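Ticket 2872
Product: Belero round wire chair, gold, with printed cushion (2 pieces)
Order: 1184
Opened by: Anas Khasawneh
Handled by: Umitar customer help
Status: waiting for customer

First message, Anas Khasawneh

Good morning. I bought from you two Belero chairs in gold wire, with the round white cushions with black flowers. They are for our common room in Juradside, where we have many different chairs and wanted two nicer ones near the table with the pink-beige cloth. I have two problems with them.

1. One chair rocks. When a person sits down and leans to the left, one side lifts from the floor a little and comes down again with a click.
2. The cushions do not stay in place. After one hour of sitting, the cushion has moved forward and the wire is felt behind.

I have not sat on the rocking chair since yesterday, to be safe. Please tell me what I should check before you decide about a replacement.

Reply, Umitar customer help

Dear Anas, thank you for the clear message. Please put the rocking chair in the place of the good one and try again. Then turn it over on a blanket and look at the small plastic feet under the base. Write to us if one is missing or is pressed in deeper than the others. For the cushions, please look for two ties on the underside.

Second message, Anas Khasawneh

I did the checks this morning. I write them in order.

Changed places: the chair rocks in the new place also, and the good chair stands well in the old place. So I think the floor is not guilty.

Feet: all are present. One of them is lower than its neighbours, I would say by the thickness of a coin. I pushed it with my thumb and it did not move. I did not want to use a hammer without asking.

Rim: I laid a long ruler over the round rim of both chairs, from front to back and from side to side. I see no bend in either of them.

Ties: one cushion has two ties, the other has only one and a bit of thread where the second should be. I tied the first cushion to the wire and it stayed well for the whole afternoon. With the other one I can do nothing for the moment.

The paper that came with the chairs has the number 347 on it. I do not know if this is the batch or only the page of your catalogue.

Reply, Umitar customer help

Thank you, this helps. 347 is the batch. We can send a set of new feet and one cushion from our Villanueva store. To pull out the old foot, hold a cloth over it and turn it slowly with pliers. The new one goes in by hand. Could you please tell us which print your cushions have, so that we send the same one? There were two black flower prints in that batch.

Third message, Anas Khasawneh

Thank you, I agree with the feet and the cushion. The print has black flowers, like a chrysanthemum, and it is the same on both. I would prefer not to get the other print, as the two chairs stand near each other.
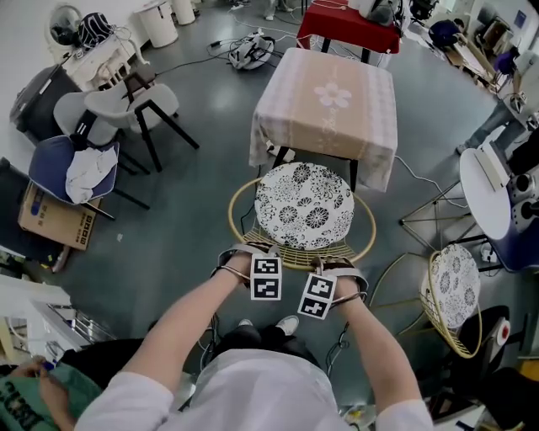 Ezequiel Bermúdez: I had the same click with my Belero. New feet cured it, but warm the foot first with a hair dryer for a minute, it comes out much easier. For the missing tie I sewed on a piece of flat ribbon and it has held since August.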